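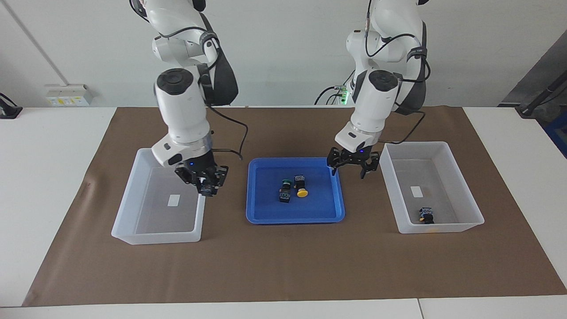 Push-button switches are sorted from a shared tray into two bins by a pair of arms at the Hestolum workshop.

Sorting parts out of a tray is an old job for robots, and most factories that need it done have long since bought a machine for it. The machine works as long as the parts arrive the same way up. Tip them out of a bag and it needs a feeder, a fixture and a few days of an engineer's time.

The Wirasov project, run from Hestolum with parts supplied by the switch maker Becerra, is trying to do without the fixture. Its two arms learn from demonstrations. An operator guides them through the job, the movements are recorded along with the camera views, and a model called Vudwood is trained to produce the next short stretch of movement from what the cameras show.

The first version, finished in July, learned from 50 demonstrations. It coped well with switches standing upright and badly with those on their sides. The fingers would close on the round cap, which is slippery and wider than it looks from overhead, and the part would swing or drop.

The team's answer was to change what was recorded. Operators were asked to fumble on purpose: to approach a switch from the wrong side, stop, back off and take it again by the block. Only the second half of each attempt was used in training, so the model learned the recovery without learning the mistake.
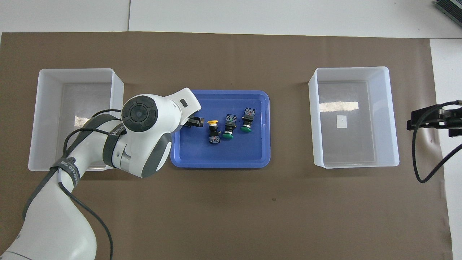

What the trials showed

With the new recordings added, the arms cleared the tray in 49 trials out of a set in which the old version had managed nearly half. Most of the gain came from switches lying down. Time per part hardly changed.

Two problems remain. When switches lie close together, the gripper can nudge one while reaching for the other, and the model sometimes waits too long before trying again. Glare on the bins is the other. Moving a lamp was enough to upset one batch of trials, which then had to be repeated.

The group now plans to run the same method on switches it has not been trained on, starting with a longer type from the Becerra range. The bins and tray will stay as they are.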